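Putach, jeux de dînette : notes sur les données

Version du 3 novembre 2025
Contact : Nerea Vallejo

Contenu

3266 vues d'objets de dînette posés sur une table : fruits et légumes factices, vaisselle, petits ustensiles. 1313 ont été annotées à la main. Les autres portent des étiquettes proposées par Puko, et je déconseille de s'y fier sans relecture.

Pourquoi encore un jeu de dînette

Je me suis posé la question. On lit partout que les jouets remplacent avantageusement les vrais aliments — pas de pourriture, pas de variation d'un jour à l'autre. Soit. Mais une banane en jouet reste une banane en jouet, et je n'ai vu aucun résultat qui me convainque que ce qu'on apprend sur l'une vaut pour l'autre. Vidal soutient le contraire dans sa note d'avril, à partir de 200 vues, toutes bien rangées.

Étiquettes

fruit, légume, récipient, vaisselle, couvert, appareil, autre

La classe « autre » est trop grosse. On y trouve l'étoile blanche, faute de savoir ce qu'elle fait dans une cuisine. La tablette est classée « appareil » avec le grille-pain, choix discutable. L'œuf au plat n'est ni fruit ni légume : « autre » aussi. 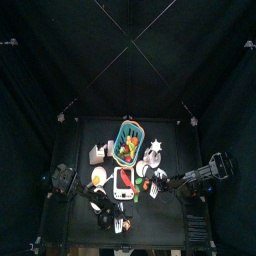 Le panier pose un problème à part. Une pomme dans le panier compte-t-elle comme pomme, ou comme contenu du panier ? Nous avons tranché pour les deux, et les totaux par classe sont donc gonflés.

Limites connues

Les morceaux verts sont souvent confondus entre eux. Le blanc sur blanc (assiette, gobelet translucide) donne des contours médiocres. 5 fichiers de l'export Nuvovow s'ouvrent mal, correction non prévue à ce jour.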